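Serpil Taşdemir keeps her office door propped open with a paint can, and people lean in the whole time we talk. She has managed the Abeysekara building in Stasmont for 11 years, and before that she cleaned it.

The building went up as a shirt factory. It now holds small workrooms, rented by the month, to people who sew, fix, print, teach or store things. There are 40 units on three floors. When Taşdemir took over, half of them had no tenant.

"The rooms were dark and the rent was too high for dark rooms," she says. "So I asked the owner for paint money. He gave me 200 dollars. I painted one room."

That room rented in a week. She painted another, and kept going. The smallest unit now costs 462 dollars a month with heat included, and the waiting list is on a clipboard behind her desk.

I ask who rents from her. She goes floor by floor. The ground floor is for anything heavy, such as the upholsterer and a couple who repair commercial mixers. The second floor is mostly sewing and alterations. Etemeck, a bakery supply business, has a packing room at the back near the freight elevator. The third floor gets the best light and the worst water pressure.

"I tell them about the water before they sign," she says. "If you need a big sink, go to the second floor. Some people want the light anyway and then they call me about the water."

The lease is two pages. She rewrote it herself after a dispute with a tenant who left and took the shelves. It now lists what stays in the room. New tenants pay one month ahead and give 90 days' notice before leaving. She has let people out early when they were sick or when a business failed.

"What am I going to do, chase a man for money he doesn't have? I need the room back and I need the key back."

Keys take up more of her time than rent does. The outer doors were changed to the Osari card system in September, and the older tenants still ask for a metal key. The inside doors have kept their old locks. She carries the spares on a ring that she puts on the desk when she sits down.

Walls are the other subject she comes back to. Every unit is painted white before a new tenant moves in, ceiling included. 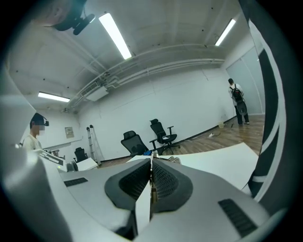

"One white, the same can every time," she says. "Then if you make a hole, I fix the hole. I don't paint the whole wall again." Tenants can use another color if they pay for the paint and put it back when they go. Few of them bother.

The roof is next. The owner has agreed to replace the north side this year and the south side when there is money. Taşdemir wanted both done together and says so. She has moved two tenants away from the worst leak and cut their rent until the work is finished.

I ask if she would ever rent a room herself. She says she has thought about the corner unit on three, for her mother's loom, which is in pieces in a garage.

"But I would have to put my own name on the clipboard," she says. "There are nine people ahead of me."

Last updated: April 16, 2019

Comments (3)

Darlene P.
I worked on the second floor when it was still shirts. The water was bad then too.

mikeh
Is there parking for tenants? The article doesn't say.

R. Olmos
Had a unit there for three years. She fixed my radiator on a Sunday.

Contact us | Copyright 2019 | Back to top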